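Teaching by hand at Drellow: "You stop thinking about your wrists"

2024-09-12

Got forty minutes with one of the operators at Drellow, between shifts. She asked to go without a name. Her job is showing robots how to do kitchen chores, remote, two controllers, one per arm. Started in January.

"First week I was awful," she says. "You push too hard. You don't feel the bread, so you crush the bread."

Her count so far is 2,141 demonstrations kept. Plenty more thrown out. A reviewer at Brerkano, the partner shop, goes through them and cuts anything with a long pause or a fumble. She doesn't argue with the cuts much anymore. "I used to fight for every one. Then I watched them back. Fair enough."

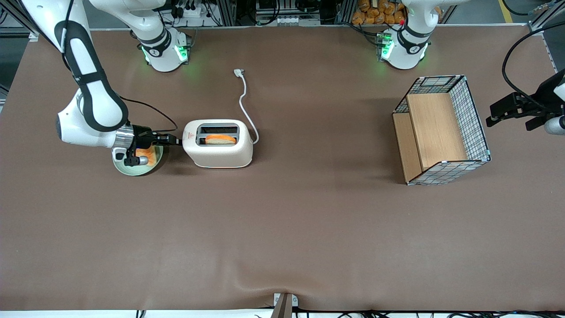
Toast is the task she gets asked about most, and the one she likes least. Slices aren't all the same. The slots are narrow. On the Drellow table one slice is standing in the toaster and another is on the green plate, with the gripper right over it, and she says that second slice is where people lose their nerve. "The fingers hide part of it. So you're guessing at the edge. You come in slow, you pinch, you lift, and you don't stop to admire it." The cord is left unplugged there, plug just lying on the cover. It's the motion she's teaching, not breakfast.

Before this she tried the other way, at Nogueira, holding the arm itself and walking it through by hand. Better feel, she says, but tiring, and your own hands get in the cameras. "After 40 runs my shoulders were done. With the controllers I did 188 in one day once. Wouldnt do it again."

Does the robot learn her habits? She laughs. "Oh yes. I tilt left before I let go. No reason. Now it tilts left." The team had 7 operators on the same task after that, to water it down a bit.

Next up is the Sirken project, folding cloth, both arms at the same time. She's had one practise session. "Cloth is worse than bread," she says, and picks up her headset. Shift's starting.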